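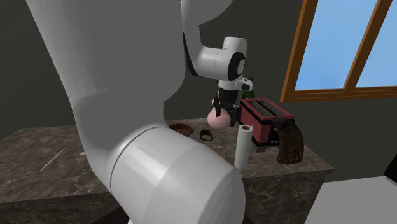

*By Marion Gunn. Last revised Jan 31, 2022.*

**Kitchen robots** are machines meant to do household jobs such as clearing worktops, putting food away and loading dishwashers. Arms able to do parts of this work exist, but none is yet a fair swap for a person with a cloth.

## Simulated trials

Much of the published progress comes from computer-rendered kitchens. In a typical one, an arm holds a round pink object over a marble counter, with a bowl and a red toaster within a short distance. Simulation is cheap, and a failed attempt breaks no crockery. Critics say it also leaves out most of what makes kitchens hard - grease, steam, poor light and other people.

The Tilstead trial ran 4000 simulated pick-and-place attempts but only 200 in a real kitchen. Its author, Uriel Pereyra, reported the two sets together, a choice Dela Dankwa later criticised as flattering to the machine.

## Claims and doubts

Pradska has advertised an arm that handles up to 100 household objects. The list has not been published. Handling an object may mean lifting it once, and says little about putting it in the right cupboard.

## See also

- Fuvham test kitchen
- Shop-floor picking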